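Cut your tails, please

I have taught knot tying for 11 years and I still lose sleep over the tails. Everybody wants to talk about the throw, the tension, how nicely the thing snugs down. Then the scissors come out and all that care goes out the window! I get one end left long, one nipped right at the knot, and a stray bit of black thread lying off to the side.

Kelechi Briggs says I'm fussy and that a knot that holds is a good knot. Fine, I'll give him the holding part. But I think a row of knots should look as if one person tied it on one morning - same size, same ends, same spacing - and I'd take 6 like that over 100 fast ones. Joon-young Kwak made me slow down for exactly this when I was a resident in Fustenow, and I hated every minute of it.

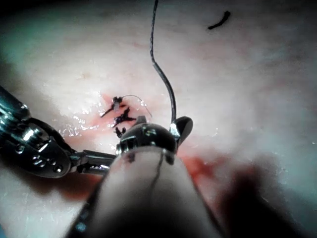
Department of Surgery, Suturing Skills Group

Three black knots close together, and no two alike. The top one is a dark tangle with a short tail, the next is all spikes like a little star. I'd want to talk about those ends before anybody starts a fourth.

Tell me I'm wrong if you like. I'm in the skills room most afternoons in April.

Nneka Dauda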